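Short books, long sulks

I gave up on the big Zikano biography at page 400 or so, which I'd like recorded as a sort of achievement. The book has 500 pages before the notes start, and I had been reading it in bed, where it kept falling on my face.

So this October I've gone over to short books. The Birkeo pocket series has been putting out little studies of critics and essayists, 21 of them so far, each about as thick as a slice of toast. I bought three.

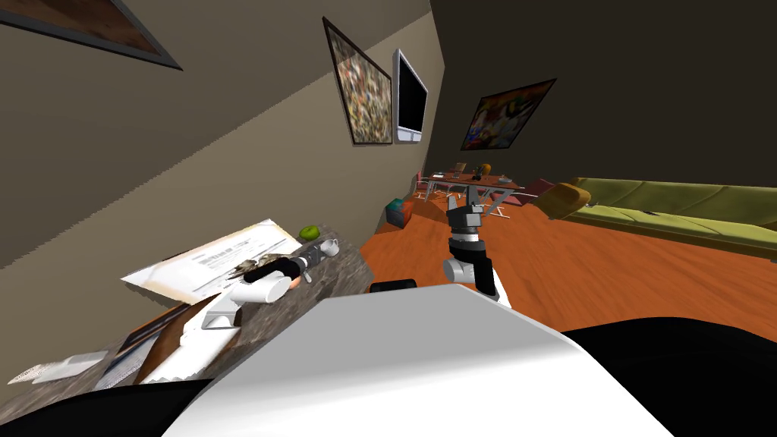 The first was Randa Qudah on the art of the hostile review. She is very good on reviewers who plainly stopped reading halfway (I felt seen) and less good on jokes, which she explains. Her chapter on footnotes has 12 pages and one footnote, and I spent a whole evening wondering if that was deliberate.

The second, on sermons as literature, I liked far more than I expected to. I was made to sit through a great many as a child and had filed them with cod liver oil. Read on the page, with no draught and no hymn to follow, a few of them turn out to be proper essays – angry and well built.

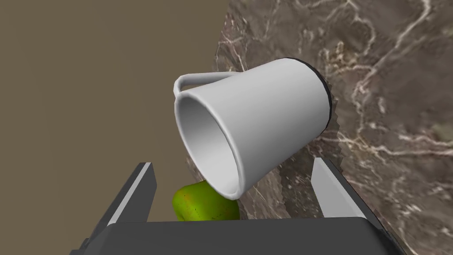 White mug and a green pear shape, on its side and under it respectively.

Then there's the Serrano volume, translated by Þröstur Holst. His introduction quarrels with every earlier translator by name and then thanks them all in the same order. The translation itself is lovely.
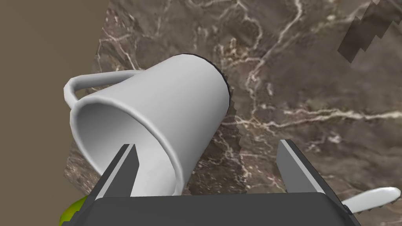 What I didn't finish

Stirideck's anthology of lost prefaces. I read four and began to see how they got lost.
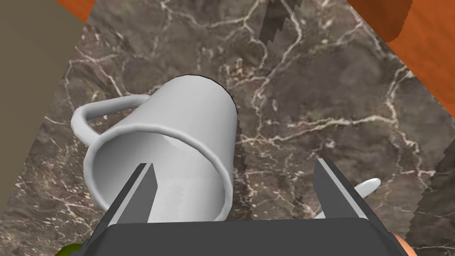
Posted by the management, late evening, filed under Books

I'm told there is a second volume of the biography coming. I've asked the library to put my name down for it, low on the list if possible.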